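4.2 Crossover alignment

The Letura monitor was measured on axis at 1 m with the Hivport preamplifier set to unity gain. Sweeps were repeated at 80 dB and the woofer and tweeter were driven separately. The acoustic crossover fell at 1,270 Hz, above the 1,000 Hz design value.

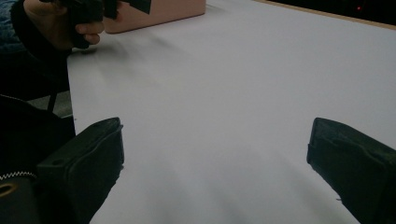
Figure 4

A delay of 38 microseconds on the tweeter channel brought the two drivers into phase at the crossover — the Isaksson filter was left unchanged. Off-axis response was measured in the same room and is reported in Section 4.3.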